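Puzzle cubes: which way up do the symbols go?
Tabletop Odds & Ends > Help
Posted March 4, 2020

Sitavov64

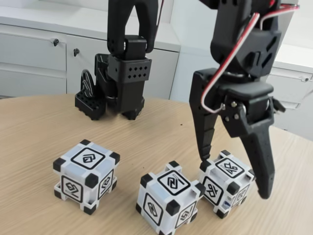
Three of the cubes on the table, black corner caps and all.

Every face has a squiggle in a rounded square, and a few have a little bar next to the squiggle. I say the bar marks the bottom. My wife says it's decoration. We've been married 20 years and this is what we argue about now.

prevach
Bar is the bottom. Same as the line under a 6 on pool balls.

Nasution
Disagree. The one on the left side of the middle cube looks like a loopy N, and I can't see a bar on it at all. So which way is down there?

prevach
Down is toward the table, traditionally.

jitden_3
I'd stop reading them and just match them. Also, pale wood shows every scratch, so put a cloth down.

Sitavov64
It's a table. It has had worse than cubes.

Nasution
Still not a bottom marker.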